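Gonora notebook - sofa tidying, teleoperated demonstrations
9 August 2020

Carried on with the cushion task in the living room set. Aim for the session was to get clean demonstrations of both throw pillows being picked up and set upright against the back cushions, using both hands where needed. Control by the Cornora gloves and headset, same mapping as in March. No changes to the arm gains.

Start-up notes. The left glove needed two calibrations before the thumb tracked properly. The first gave a thumb that closed late, after the other fingers had already pushed the pillow away. Second one was fine and I left it alone. Right glove good first time. Wrist offsets copied from the last saved profile and checked against the armrest.

Base position matters more than I had written down before. If the base is too far back, the arms are nearly straight by the time the hands reach the backrest and the operator loses all sideways movement. Too close and the forearms come down on the front edge of the chaise before the hands can get under anything. Parked it square to the bend of the sofa, facing the join between the middle seat and the chaise, so that neither arm has to cross the other. Tape on the floor is now at the new place. Please don't use the old tape.

Start layout for this block: blue pillow upright near the bend, pale pillow tipped forward on the left seat with a corner over the edge. The operator leaves the blue one until last.
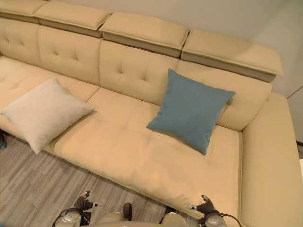
The pale pillow is the harder of the two. Its colour is close to the leather and in the headset it is difficult to judge where the fabric stops and the seat begins, especially along the top side. The operator tends to reach short, close on nothing, then creep forward in small steps. Those small steps end up in the recording and I do not want the policy to learn them. Agreed method from now on: come in from the floor side, fingers spread, take the overhanging corner first, lift until the pillow swings clear of the seat, then bring the right hand across to the opposite side. Only after both hands have hold does it go back to the cushion.

The leather is a nuisance in a different way. Fingertips drag on it. When the hand slides along the seat towards the pillow the fingers catch, the wrist lags the glove, and then it jumps when they let go. Better to stay clear of the surface and come down on the pillow from above. Tried lowering the grip force limit to see if it helped. It made no difference to the dragging and one pillow was dropped, so it is back at the old value.

Placing: the tufted back cushions are not flat and a pillow set down too steeply falls forward. Tell the operator to put the bottom edge down first, let it rest on the seat, then push the top back with open fingers. Release should be slow. A fast release flicks the pillow.

Keep the hands below the headrests. They overhang the backrest and a raised finger can get under one on the way up. This happened on the right hand and the arm stopped on its torque limit. No damage found. Marked that recording as failed and kept it, with the stop left in.

Recording settings: joint streams cut to segments of 2000 samples for review, with the glove stream on the same clock. The viewer from Mustutska still drops the last segment if it is shorter than 1000, so let the recording run on a little after the hands are back at rest. Raw files are complete either way.

Kept 8 demonstrations from this block. Threw out 2 where the operator paused part way to adjust the headset. The pauses could be trimmed but the arms drift down while waiting and the join would show.

Also tried leading the arms by hand, motors slack, for the placing part only. The motion is smoother than by glove, but the person guiding stands in the head camera's view and blocks most of the seat. Not usable as it is. Might do for wrist paths without images.

To do:
- swap the pale pillow to the chaise end and repeat
- Tan to supply a spare thumb sensor for the left glove
- check the cable loops on both forearms for slack at full reach
- write the corner-first method into the operator sheet
- ask whether the start layout should be varied by hand or from a list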